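I finally got the swamp list on the table after two months of moving models around on a spreadsheet. The plan was to drop the big centerpiece beast, which costs 16 points and mostly soaks up shooting, and spend those points on two units of Toom skirmishers instead. I wanted to know if the army could still take the middle of the board without a large model standing in it.
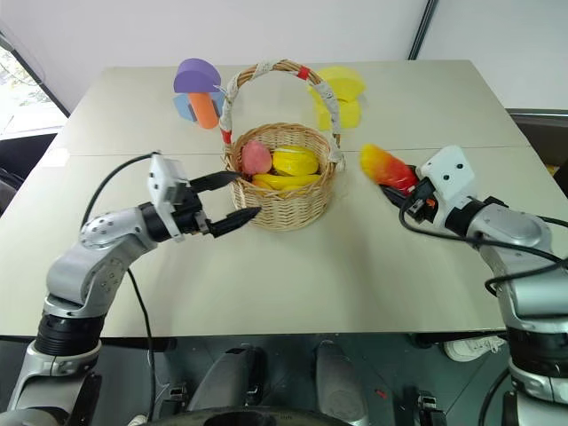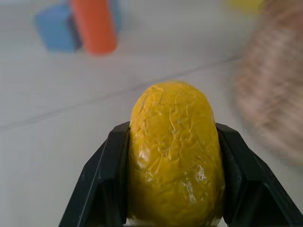 For anyone who doesn't play, Wolunora is a skirmish-size fantasy game with 70-point lists and a hard turn limit of 6. You score from the second turn on. The Toom are the swamp faction. They're quick, they ignore rough ground, and they fall over when anything looks at them. Most lists get around that with the centerpiece, and I've run it that way since I started.

My opponent was Arūnas Hunt, who brought Gravis. He's played them for years and his list hardly changes: two blocks of heavy infantry, a cannon, and a captain who hands out an armor bonus to anyone near him. We rolled up the Kakberg scenario, with one objective in the center and two on the flanks. The middle one is worth double. I'd have preferred almost any other scenario for a first run.

I won the roll and went first. In hindsight I should have given him the first turn and countered his deployment, but I wanted the flanks early. Both skirmisher units ran up the left side through the marsh, and my spear unit went toward the center and stopped behind the ruined wall. He walked everything forward in a straight line, like he always does.

Turn two went well. I had both flank objectives and he had nothing, because his infantry was still short of the middle. The cannon missed. I threw one unit of skirmishers at the left block to slow it down and killed two models, which is better than I expected into that armor. Then he fought back and the unit was gone.

Turn three is where I lost the game, I think. My caster had the fog spell up, and I needed to decide between keeping it on the spears or moving it to the remaining skirmishers. I moved it. Arūnas measured, found he had line to the spears over the low part of the wall, and the cannon took out half the unit. The rest held for one more turn, and then his second block was sitting on the center scoring double.

From there I was trading models for time. I kept the left flank to the end and lost the right on turn five when his captain wandered over there by himself. I did get the captain in the last turn with a charge from behind, which didn't change the result but made me feel better about it. Final score was 30 to him and I was a good way behind.

So, notes for next time. Two units of skirmishers is probably one too many. They want to be doing the same job and there's only so much marsh on any table. I'm going to try one unit plus the eel riders, who hit harder and can come back out of a fight on their own turn. The spears stay. The fog stays on the spears until the cannon is dead – I've written that on the back of the caster's card.

The centerpiece might come back later if I can't solve the middle. I'd like to give it three more games before I decide. Arūnas wants a rematch in December, same lists or close to it, and he has agreed to play a different scenario.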